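# Seven tries at a sock

The first thing she does when I arrive at Idska is hand me the controllers. "Go on, everyone wants to," she says, and she's right, I do. Two minutes later I have driven a robot arm very gently into the side of a table, and she is laughing and telling me that her own first morning went worse.

She leads the teaching group at Idska, a small outfit on the second floor of the old Bruden building. Her job is showing robots how to do housework. Some of that is done by taking hold of the arm and moving it through a job by hand, the way you'd guide a child's hand around a pencil. Most of it now is done by remote control, with a person standing a few steps back and the grippers copying what their hands do.

"People think we write down the steps," she says. "Open the door, pick up the shirt, put the shirt in. I did try that once, in my first year! It took me all of December and the thing could only load one shirt, folded one way. Then a colleague just grabbed the arm and showed it, and I thought, well, there goes my December."

Laundry is her favorite subject, and she can talk about it for a very long time. Cloth never lands the same way twice. A sleeve drapes over the rim of the basket, a sock sticks to a towel, a pair of jeans weighs more than you planned for. The group has recorded 2,170 demonstrations of loading a washer so far, and she has done 326 of them herself.

"I can tell who was driving from the playback," she says. "One of us goes in low and scoops. One of us pinches everything by the collar, very polite. I'm a shover. I get the fabric halfway in and then I push." She makes the motion with both fists — it really is a shove.

Does it matter that everyone does it differently? She lights up at this. Early on they all agreed to drive the same way, and the robot learned that way nicely, and then fell apart whenever the basket was turned a little. Once they let people drive as they liked, it got better at coping. They also started keeping the fumbles, as long as the driver recovered. Her best recording, she says, is one where she went for a sock seven times.

"I nearly deleted it. I was so annoyed with myself. But look at what's in there — drop it, back off, come at it from another side, drop it again. That's the bit I could never have written down."

The remote setup is called Stullosari, after a lake that somebody on the team used to swim in, and the hard part of it is touch. You can't feel the cloth through the controllers. New drivers squeeze too long and let go too late, and their shoulders creep up toward their ears. She makes them stop every 20 minutes, shake out their arms and get a coffee. By the second week most of them have quit staring at the fingers and look at where the shirt is going.

Kinnunen, the next project, will ask for the whole job in one run: load, close the door, set the dial, and come back later for the wet things. Wet things worry her. "Wet towels are a different animal," she says, sounding delighted about it.

I ask for one more turn before I go. I get hold of a sleeve and lose it again.

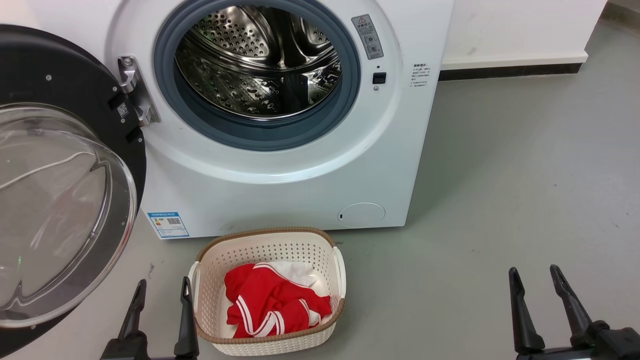
One of the newer drivers, passing on the way to the coffee machine, told me that the shoulders do come down in the end, and that the trick for sleeves is to go for the seam.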